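Reginald Kapoor
July 2018

Thread on moving house between Trirlow and Nerkby with a small van, since a few people asked what it cost us and how long it took.

1/ The distance is 116 km each way. We hired the van for 3 days and did two return trips. The hire place at Trirlow wanted a deposit on a credit card and would not take debit. Check that before you queue.

2/ Fuel for the lot came to $153. The van was diesel and had to go back full. The servo nearest the depot shuts at 8 in the evening, so fill up the other side of the bridge if you're running late.

3/ Boxes: we bought none. The Mercado on the main street puts its fruit cartons out the back each morning and they don't mind if you ask. Banana boxes are the best ones. They have handles, but there's a hole in the bottom, so put a sheet of cardboard in first.

4/ Books go in the small cartons. I put mine in a big one and had to unpack it on the driveway to get it inside.

5/ We set up the bedroom before anything else and left the kitchen for the next morning. I'd do it in that order again.

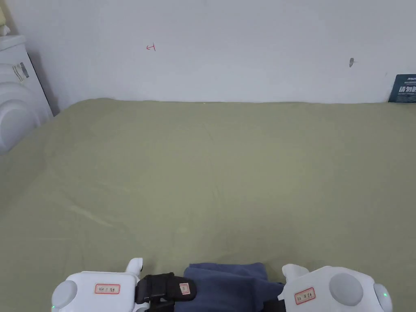
Green sheet on, boxes can wait.

6/ Keep the sheets, towels, kettle and phone chargers in one bag and carry it in the cab. Same goes for the Allen keys. Ours were taped to the bed slats, which worked well.

7/ Electricity was easy, one phone call. Internet was not. Skumau gave us a connection date, then moved it twice. Book it as soon as you've signed the lease and write down the reference number every time you ring.

8/ Mail redirection: do it at the post office counter and take photo ID. You need a separate form for anyone with a different surname.

9/ We left the washing machine till last and nearly forgot the transit bolts. If you've lost yours, the spare parts shop can order them by model number. It's a cheap part.

10/ Colour coding the boxes by room lasted until we ran out of blue tape. After that I wrote the room on two sides in marker, and those were the ones that ended up in the right place.

11/ Still looking for a decent second-hand bookcase around Nerkby, under a metre wide. Message me if you're getting rid of one. I can pick up.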